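Keeping the grippers honest at Ruddock

If you've wondered what I do out the back at Sinex all afternoon, the answer this September is mostly pads and pins.
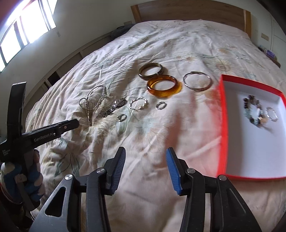

We look after the pair of hand-held grippers for the Ruddock job, and I've finally got the servicing into some kind of rhythm. Every 33 hours of use they come back to my bench. I wipe down the blue ridged pads with a damp cloth (no solvent, please!), then work the jaws open and closed and feel for slop at the pivot pins. Small stuff like bracelets and rings really shows up a sloppy jaw - a mug will forgive you, a thin ring won't.

The left-hand unit was the fussy one this time. It had logged 2252 closes and one fingertip was sitting a hair behind the other, so I pulled the linkage, cleaned out the grit and put it back together with fresh washers from Drillano. Took me 14 minutes, which is a personal best, and it's closing nice and square again.

New pads are on order from Kedeck in the usual colour. Until they turn up, please go easy on the spares in the grey drawer, and write your hours on the card when you bring a unit back.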